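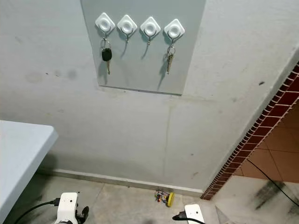 Sorting yourself out at home when the gym rules change again

January 2022

The leisure centre has changed its entry rules again, the Pilates class is down to 16 places, and my barber wants everyone to wait on the pavement. If you have given up and moved the whole business indoors, a few household tips.

Exercise mats. Wipe them down after use with warm water and a drop of washing-up liquid, and hang them over a door until they're dry. Rolled up damp, they acquire a smell you will be blamed for.

Masks. Keep the clean ones by the front door and the used ones in a lidded tub. Wash cloth masks with the towels. Do not trust the one in your coat pocket, which has been there since March.

Hooks. Stick-on ones need a clean, dry wall and a night's rest before you hang anything on them. I lost a good mug learning this.
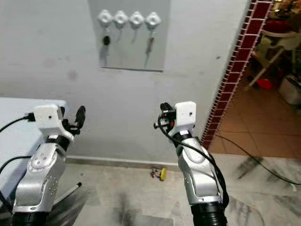 Against the grey wall.

Home haircuts. Put an old sheet on the floor, start with the longest guard and stop sooner than you'd like. A drop of oil on the clipper blades does more good than a new pair of clippers. My Fernus set is 18 years old and still pulls less than the dentist.

Nails. File in one direction. Varnish goes on in thin coats, with the window open and nothing to do afterwards, so not while the potatoes are on.

Weights. Two filled water bottles will do to begin with. Proper dumbbells belong on the floor,
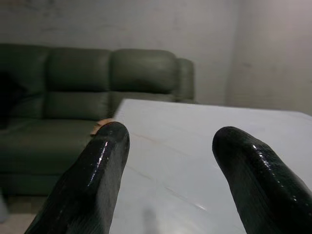 against a skirting board, where only your toes can find them. A folded towel underneath saves the boards and the neighbours downstairs.

Booking. If you do go back, check the cancellation terms first. Mine wants 6 hours' notice, and the phone line opens after the class starts.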